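# How a hand-held gripper gets its morning check

A hand-held gripper is a robot's hand without the robot. A person holds it and works the fingers. A camera on the tool records what the fingers do, and a computer uses the recording to teach a robot arm.

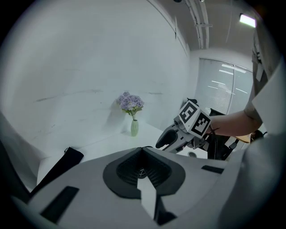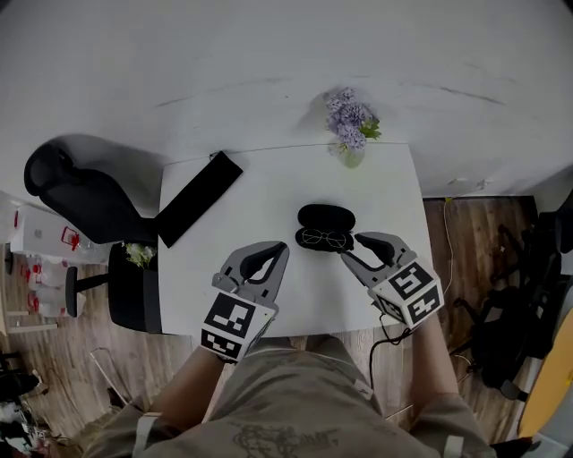 Grippers at a table with purple flowers.

The Omo gripper is checked every morning before 9 a.m. The check starts with the fingers. They must open and close without sticking, and both must move by the same amount. Next come the markers. A marker is a black-and-white pattern that a computer can find easily in a picture. On these grippers the patterns are printed on a white cube, and they are on more than one face, so the computer can still see one when the hand turns. Marker faces are wiped with a dry cloth. A smudge on a black square can make the computer guess the wrong angle.

## Checking the camera

The camera has a very wide lens. Straight things near the edge of its picture look bent. To correct for this, the technician holds up a flat board called a Millet board and takes 400 pictures of it from different sides. A program named Zanum compares the pictures and works out how much the lens bends each part. If fewer than 270 pictures are sharp, the lens is cleaned and the job is done again.

## Checking the cable

The cable carries power and data. It is checked for cuts and sharp bends, then plugged in until it clicks. The cable needs enough slack for the hand to reach across the table.

## Keeping a log

Each gripper has a number. At the Arton workshop, numbers 564 and 586 are used as a pair, one for each hand. The log lists the number, the parts that were cleaned, and any part that was changed. Finger pads wear out first. When a pad is smooth, two screws come out, the new pad goes on, and the finger test is repeated.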